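Dridulberg Home Goods
Floor Care > Soaps and Cleaners

Tufa Floor Soap, Unscented
64 fl oz bottle
Also sold in a 5 gallon pail
In stock

Tufa is the plain, mild, slightly old-fashioned floor soap we have carried at Dridulberg for longer than almost anything else on our shelves. It goes into a bucket of warm water, it cleans a sealed floor, and it doesn't leave the room smelling like a candy store or a swimming pool. We're very fond of it, as you will probably gather from the length of this page.

If you have been using a strong cleaner for years and your floor has gone cloudy, or has that slightly tacky feel under bare feet in the summer, a few weeks of Tufa may be just the thing. A lot of what people take for wear is old cleaner, laid down a little at a time and never quite rinsed away. It won't come off in one go, so please be patient with it! Wash at the normal strength, change the water more often than you think you need to, and let the floor come back at its own pace.

What it's good on

Sealed concrete, vinyl, linoleum, glazed and unglazed tile, sealed stone, and finished wood (with the mop wrung out hard, please, and more about that further down). We have customers who use it on painted porch boards too, and on baseboards, and one very nice letter told us about a canoe. We can't promise anything about the canoe.

What to keep it off

Unfinished wood, waxed wood, and anything with open seams where water can get down underneath. If you don't know how your floor was finished, put a drop of water somewhere out of the way, behind a door for instance, and come back in a few minutes. If the drop is still sitting up on the surface, go ahead. If it has soaked in and left a dark spot, hold off and write to us first, and we will try to help you work out what you have.
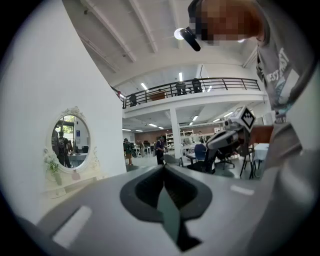

Now, how much to use, which is where nearly everyone goes wrong, me included. The cap on the bottle is the measure. One capful to a bucket is plenty for ordinary weekly washing, and two if there has been mud, dogs, a birthday party or a combination of the above. More soap than that will only mean more rinsing. Tufa doesn't foam much, and I know it's tempting to keep pouring until you see suds, but please trust the cap.

Start at the far side of the room and work back toward the door. Sweep or vacuum before you begin, even if the floor looks clean, or you will be pushing grit around with a wet mop, and grit is what scratches. Wash a patch about as wide as you can reach without stepping, turn the mop over, and move on. When the water in the bucket is the color of weak tea, tip it out and mix a fresh one. Then leave the floor alone for 60 minutes before you put the rugs back. It will feel dry to the hand well before that, but the backing on a rug can trap whatever dampness is left.

One bucket at normal strength will do around 600 square feet of fairly clean floor, so in most homes you can get through the kitchen, the hall and the bathroom before you have to think about changing it. Kitchens do tend to use the water up faster. If yours is the sort where something is always frying, do it last.

A word about dark floors

We get more mail about dark floors than about everything else put together. They are lovely, and they show every single thing: dust, heel marks, the dried edges of a puddle, the path the cat takes in the morning. The usual trouble after washing is a gray haze or a set of long streaks that only appear when the light comes in low. Nine times out of ten the cure is less soap and a cleaner mop head. Use half a capful, wring well, and follow the mop with a dry cotton cloth while the floor is still just damp. Hard water can do it too, and if your kettle is always furred up you might try a last pass with plain distilled water. It sounds fussy, and it is a little fussy, but it makes a real difference on a shiny surface.
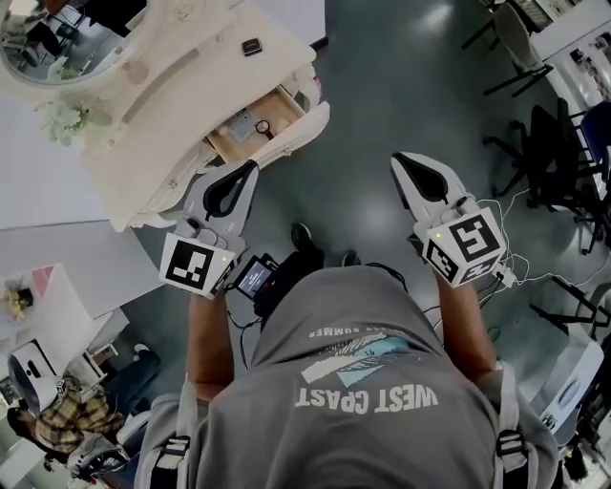
Dark gray-green polished floor, seen from above.

For finished wood, wring the mop until you can't get another drop out of it, and then give it one more twist. You want a floor that dries behind you almost as you go. If you can see standing beads of water, that's too wet, and you should go back over them with a towel before you carry on.

Goes well with

Geten Flat Mop -- cotton head, wooden handle, and a swivel that gets properly flat under a sofa. The heads can be washed on warm. Skip the fabric softener, or the cotton will stop soaking things up.

Timo Bucket -- our tall oval one, with the wringer that sits over one end and lifts off when you need the whole bucket. Replacement wringers are sold separately.

Sizes and storage

The 64 ounce bottle is what most households buy, and it lasts a good long while at one capful a week. The 5 gallon pail is meant for shops, schools and people with a great many rooms. It ships without a pump, so add one to your cart if you don't care to lift and pour. Keep either size out of the cold if you can. Tufa thickens up in an unheated garage and may look curdled, but bring it indoors overnight, give it a gentle shake, and it will be fine to use. Store it out of the reach of children and pets, as you would any cleaner.

The lavender version is away for now and we expect it back in June. If you'd like a note when it arrives, leave your email address at the checkout and choose "lavender" from the list.

Returns

If you don't get along with it, send back whatever is left in the bottle, with the cap taped down, and we will refund what you paid for the soap. You don't need to fill out a form. A line or two about the floor you used it on is very welcome, though, and I read all of them myself -- usually with my coffee, before the phone starts.

Monique Pichon
Floor Care, Dridulberg Home Goods

Add to cart
Ask a question about this product
Back to Floor Care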